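**Clothespin** (also clothes peg, clothes-peg, laundry pin, or just "peg" if your family came over from somewhere that says peg)

A clothespin is a small fastener used to hold wet laundry on a line. That's the dictionary version. I've been writing up household items for this wiki for a while now, and this is the entry I kept putting off, mostly because I own far too many of them and knew I'd ramble. So – rambling ahead, and please fix my links if they break.

## Names

In the United States the usual word is clothespin. Britain, Ireland, Australia and a good part of Canada say clothes peg, and "peg out" is a verb there (you peg out the washing, you don't pin it out). My neighbor Chia-hao Chiang calls the small ones clips and the big ones pegs, and I've picked up the habit from him, so if I slip between the words below you'll know why.

## Types

**One-piece.** The old-fashioned kind, a length of wood with a slot cut up the middle and often a rounded knob at one end. It holds by friction alone. You push it down over the cloth and the line together. I love these for sheets, but they'll split if you force them over a thick towel hem.

**Spring.** Two legs with a coiled wire spring between them. Squeeze one end and the other opens. Most people picture this one when they hear the word, and it's the one that ends up on chip bags.

**Molded plastic.** Cheap, cheerful, and fine until the sun gets at them. Mine go chalky and snap after a few summers. The Nuvden ones I bought lasted 2 seasons on the back porch, and the blue ones gave up before the white ones did (no idea if that means anything).

**Wire.** Bent from a single piece of metal, so there's no separate spring to pop off. They can leave a dent in a knit, but I've never broken one.

## Wood

Beech and birch are the woods I run into most. Both are hard and pale, and neither bleeds color onto a wet shirt. Bamboo has become common too, and it works well enough, though I find the edges a bit sharp on thin cotton. Some wooden pegs are waxed or varnished. Plain ones weather to gray outdoors, and a gray peg can leave a mark on something white, so I keep my weathered ones for jeans and dog blankets.

## Use on the line

Everybody has a method and everybody's method is correct! Mine goes like this:

- Shirts hang from the bottom hem, so the pinch marks end up where they get tucked in.
- Pants hang from the waistband, with the pockets pulled out if they're heavy.
- Socks go up by the toe, in pairs. My grandmother did them by the cuff and we argued about it for years.
- Neighboring items can share a peg at the corner, which stretches your supply on a big wash day.

A regular one-piece peg gets loose if you jam it over thick rope, so I went down a size when I restrung my line in September. It helped a lot.

## Use around the sink

Pegs drift indoors. At my house they hold the dishcloth to the faucet, keep rubber gloves hanging by the cuff, and clip the sponge bag shut. A spring peg will clamp onto plenty of thin edges, and even a one-piece will stand up on a flat spot while you're busy with something else. Wooden ones shouldn't live there for long, though. They soak up splashes, and the springs leave little rust freckles on a white basin (a paste of baking soda got mine off).

The sink below is a white rectangular one with a black faucet, and there's a tan wooden peg upright on the back rim, with the little round knob at its lower end. 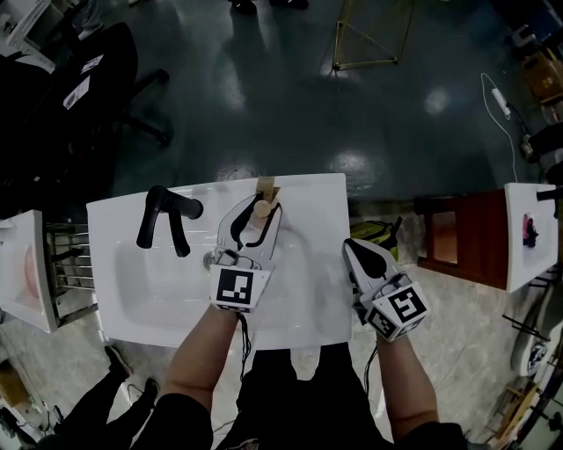 ## Storage and care

I keep mine in a Skiltport bag that hangs right on the line and slides along as I go. It holds 187 of them, which I know because I emptied it onto the kitchen table one rainy afternoon and counted. Bring the bag in at night. Damp pegs get black specks, and those specks move onto your clothes.

To clean wooden pegs, soak them in warm water with a splash of white vinegar, scrub with an old toothbrush, rinse, and dry them in the sun. If a spring has jumped its groove, hook it back on with the flat of a butter knife and watch your thumb.

## See also

- Clothesline
- Drying rack
- Peg bag
- Laundry basket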